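六月更新以后，Wutik 的笔记同步变慢，大家还准备继续用吗？
版块：手机与平板 > 软件讨论

楼主 桥下的灯
发表于 22:40

大家好。中文是我的第二语言，如果有句子写得奇怪，请直接告诉我，我会改正。

我想讨论的是 Wutik 的六月更新。发布会我从头看到尾，演示里最长的一段给了新的“统一资料库”：手机、平板、电脑的笔记放在同一个地方，搜索也只需要搜一次。这个功能 Flavitz 早就有了，所以我的感觉是 Wutik 在追赶别人，不过追赶也没有什么不好，用户得到方便就可以。

我的设备是一台 Vundix 手机和一台 Fjeld 平板。更新之前，我在手机上写一句话，平板上很快可以看到。更新之后，我需要等，有时候等到我已经忘记自己写了什么。我的资料库里有 3153 条笔记，大部分是文字，也有一些照片和录音。
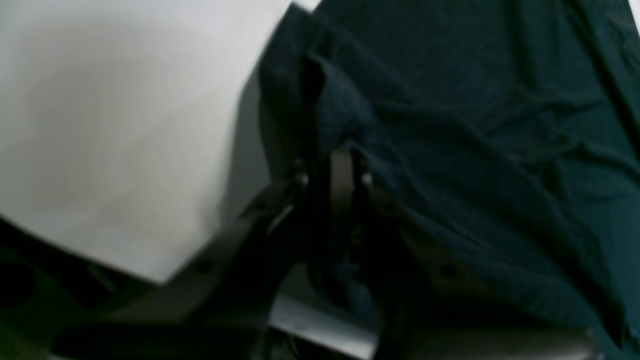
客服回复我说，大的资料库在第一次建立索引的时候会慢，请保持应用打开。我照着做了一个晚上，第二天早上进度条还停在原来的位置。我又写信去问，收到的是同样的一段话，连标点都一样。

我的问题有两个。第一，有没有人的资料库也比较大，更新以后同步是正常的？第二，如果决定离开 Wutik，导出的时候要注意什么？

谢谢大家的时间。

2楼 葱油拌一切
发表于 22:58

你中文比我写周报强多了，放心写。

我这边正常。两台都是 Fjeld，没有 Vundix 的设备，笔记大概没你多，我懒得看。更新完当天卡了一阵子，后来就好了。我怀疑是 Vundix 那边后台管得太严，应用一切到后面就给你停掉。你去设置里把 Wutik 的省电限制关了试试。

3楼 rain_shelf
发表于 23:06

同意楼上的方向。Vundix 的系统升级会把省电设置恢复成默认，上次升级我的闹钟应用也中招了，第二天直接睡过头。先查这个，别急着搬家。

4楼 老纸箱
发表于 23:15

我不同意。怎么一出问题就怪手机？同一台 Vundix，我用 Flavitz 同步从来没这毛病。Wutik 自己把索引改了，改之前不做大资料库的测试，然后让用户“保持应用打开”，这算什么解决办法。我付订阅费可不是为了盯着进度条看一宿。

劝楼主直接搬。

5楼 葱油拌一切
发表于 23:19

回复 老纸箱：你用 Flavitz 没毛病，也可能是因为你在 Flavitz 里就存了个购物清单啊……

6楼 老纸箱
发表于 23:24

回复 葱油拌一切：里面是我这些年的读书摘录，谢谢关心。

7楼 桥下的灯（楼主）
发表于 23:41

谢谢各位，请不要因为我的问题吵架。

我检查了省电设置，确实像 rain_shelf 说的那样，被恢复成默认了。我把限制关掉，重新启动手机，现在进度条动了一点。但是它动得很慢，我不敢说问题已经解决。我打算让它运行，明天再来报告。

另外我发现一件事情：平板上的搜索只能找到新的笔记，旧的笔记要用手翻才能看到。笔记没有丢，只是搜索看不见它们。请问这和索引有关系吗？

8楼 半格电
发表于 07:12

有关系。索引没建完的部分搜不到，正文还在。这时候千万不要手动点“重建资料库”，点了就从头开始，之前等的时间都白费。那个按钮放的位置太显眼了，我就点过。

9楼 海盐苏打饼
发表于 08:30

路过说一句，我对统一资料库本身就有意见。以前工作笔记在电脑上，私人的在手机上，分得清清楚楚。现在搜个会议纪要，菜谱和体检报告一起跳出来，投屏的时候特别尴尬。有没有办法关掉？翻了半天设置没找到。

10楼 rain_shelf
发表于 08:47

回复 海盐苏打饼：整体关不掉，但可以按文件夹设“不参与搜索”。在文件夹上长按，选属性，往下拉到最底。藏得很深，而且手机版没有这个选项，得在电脑上弄。

11楼 海盐苏打饼
发表于 08:52

找到了！！谢谢！这也太深了，做设计的人自己用不用啊

12楼 桥下的灯（楼主）
发表于 21:35

我来报告结果。

今天下午索引完成了，搜索恢复正常。同步比昨天快，但是比更新以前仍然慢一点。我用平板写了一句话，在手机上等了 20 秒才看到。以前我不会注意到这个时间，因为它很短。

虽然情况变好，我还是决定做一份完整的备份，以后不管用哪个应用都安心。我今天试了一次，把过程写下来，也许对别的人有用。我是用电脑版操作的，手机版的导出不包括附件，请注意这一点。

第一步：检查同步状态
打开设置里的“资料库”，确认每台设备都显示“已完成”。如果有一台设备还在等待，先不要导出，不然文件里可能缺少那台设备上刚写的内容。我第一次没有检查，导出以后少了手机上的几条，只好再做一遍。

第二步：选择导出的格式
Wutik 提供纯文本、网页和它自己的格式。纯文本最容易在别的应用里打开，但是录音会变成单独的文件，和笔记之间的联系只剩下文件名。网页格式会保留照片的位置。我两种都导出了，占的空间比较多，可是硬盘还够。它自己的格式我没有选，别的应用读不了。 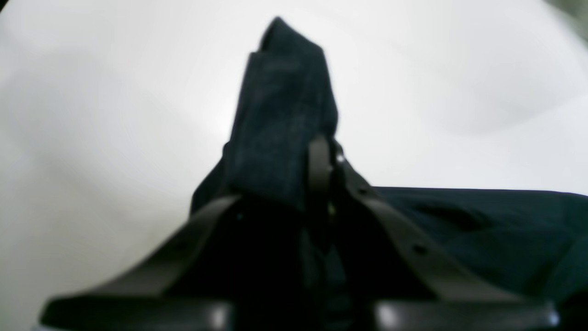
第三步：处理标签
标签不会自动写进纯文本。在导出窗口的“高级”里面，有一个选项叫“把标签写在第一行”，需要自己打勾。我的标签很多，没有标签的话，我找东西会非常困难。

第四步：分批导出
一次全部导出的时候，电脑版没有反应，我等了 15 分钟，最后强制关闭了它。后来我按文件夹分成 3 批，每一批都顺利完成。最大的文件夹放在最后做。

第五步：抽查
随便打开一些文件，看看照片、录音和特殊的符号是不是正常。我的笔记里有我母语的字母，带着小符号，其中有一个文件显示成问号。我把那条笔记在应用里重新保存，再导出一次，就正常了。

以上是我的经验。如果哪一步写得不准确，请指出来。

13楼 半格电
发表于 21:50

写得很细，收藏了。补充一个：导出的文件夹名字别用太长的标题，Wutik 会拿笔记第一行当文件名，第一行要是一大段话，解压的时候会报路径太长。我都是先把第一行改短。

14楼 老纸箱
发表于 22:03

备份做都做好了，下一步就差搬了。Flavitz 能直接读网页格式，照片位置也在。

15楼 桥下的灯（楼主）
发表于 22:20

回复 老纸箱：谢谢你的建议。我下载了 Flavitz，试着放进去一个小文件夹。导入是很顺利的，我同意你。可是它在 Fjeld 平板上的手写功能让我不习惯，笔尖和线条之间有一点延迟，而我每天都要手写。所以我暂时留在 Wutik，如果下一次更新再出现同样的情况，我会重新考虑。

16楼 老纸箱
发表于 22:31

手写这块我确实没用过，我只打字。那你自己权衡吧。不过延迟可以在 Flavitz 设置里把“笔迹平滑”关掉，我看别人说关了会好一些，线条没那么好看就是了。

17楼 葱油拌一切
发表于 22:36

所以一开始确实是省电设置的问题吧？我就说嘛

18楼 rain_shelf
发表于 22:44

回复 葱油拌一切：一半一半。关了限制以后进度条动了，说明手机那边有份。可是 Wutik 更新以后同步还是比以前慢，这个赖不到 Vundix 头上。而且客服一句都没提省电设置，照理应该第一条就问。

19楼 糯米不甜
发表于 23:02

弱弱问一下，我还没更新，看完这楼不太敢点了。旧版还能用多久？应用里每次打开都弹窗催我，关都关不掉。

20楼 半格电
发表于 23:10

回复 糯米不甜：旧版目前还能同步，没看到官方说什么时候停。但是注意，只要你有一台设备升了，资料库就会转成新的，其他旧版设备会变成只读。要么全升，要么全不升。升之前照楼主的步骤先备份一遍。弹窗在通知设置里，关“产品消息”那一项。

21楼 桥下的灯（楼主）
发表于 23:18

半格电说的“只读”我也遇到了，当时我以为平板坏了。我把这一点加到我自己的记录里。

糯米不甜，如果你要升级，建议在晚上开始，手机接上充电器，并且先看省电设置。祝你顺利。

22楼 糯米不甜
发表于 23:25

好的，谢谢两位，周围没人用这个，只能来这儿问。我先备份，升不升等放假再说。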